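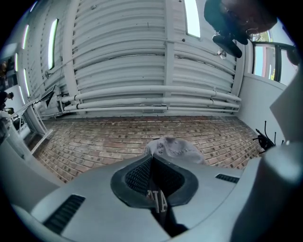 Steltolia Hand-Held Gripper Kit: Review After Two Months in a Shared Workshop

Category: Tools and kits / Robotics
Firmware reviewed: as shipped, then one update in October

Summary

The Steltolia is a hand-held gripper sold as a kit. The operator carries it, performs a task by hand, and the wide-angle camera records the motion for later use on an arm. I built mine at a shared workshop and intend to mount the same jaw set on a Drurkow desktop arm at home. The shell is good. The wiring guide is not.

What is in the box

Gray plastic shell in two halves, jaw assembly, trigger linkage, camera mount, cable set, fasteners in labeled bags. The camera and storage card are not included. The manual lists the camera bracket as part 3087, but the bag is marked with the old number, and the drawing on the assembly sheet still shows the previous bracket. The holes line up either way.

Assembly

Allow a full evening. The shell halves mate without filing. The trigger linkage needs to be fitted before the upper half goes on, which the manual mentions one page too late. I took mine apart again to correct this.

The cable channel is tight. The supplied leads are 300 mm long and reach the connector with almost no slack. If the connector is seated at an angle, the lead will work out of the socket during fast wrist rotation. I replaced the long lead with a slightly longer one from Benítez and have had no dropouts.

Screws go directly into plastic. Use a hand driver. One boss on my lower half began to strip on the second removal, so plan the wiring before closing the shell for good.

Camera and field of view

The lens takes in a large part of the room along with the shell itself. In our shop that means brick, corrugated paneling, pipework, and anyone leaning over the bench. Straight lines bow noticeably toward the edges. This is normal for a lens this wide, but calibration has to be done with care. The supplied calibration card is thin and curls. I glued it to a flat offcut and the results became repeatable.

Bright windows are the main problem. With automatic exposure on, the picture shifts every time the gripper swings past daylight. Fixed exposure solves it at the cost of darker corners. Set it once at the start of a session and leave it.

Part of the shell is always visible along the bottom of the view. It works well as a fixed reference when checking whether the mount has moved. Loose cloth on the bench tends to end up close to the camera, so clear the work area before recording.

Handling

Weight is acceptable for short sessions. The balance is forward of the grip, and after about half an hour the wrist notices. The trigger has light travel and a definite stop. Jaw closure is even across the width on rigid parts up to the size of a coffee mug. Thin sheet stock slips unless the jaw pads are clean.

I logged around 2000 trigger cycles on sorting and bin-loading tasks. The jaw pads show light polishing. The linkage has developed a small amount of play, measurable with a feeler gauge but not visible in the recordings.

Software

The Brustosia desktop tool imports the files, trims them, and exports jaw position against time. Import is slow on an older laptop. The export format is plain and documented. The October update fixed a fault where the first second of jaw data was dropped. There is still no batch rename.

Compatibility with the Drurkow arm

The jaw set bolts to the arm flange with an adapter plate, sold separately. I have the plate but have only done a dry fit. Clearance at the cable exit is 3 mm, and I expect to move the exit before running it.

Good
Shell fit
Jaw closure on rigid parts
Open export format

Less good
Short leads
Manual order of steps
Self-tapping screws in plastic
Calibration card

Verdict

Recommended for a builder who is comfortable opening the shell more than once. Anyone who wants to record on the first day should buy the longer lead along with the kit and read the manual through before picking up a screwdriver. I will add a note on the arm mounting when the cable exit is done.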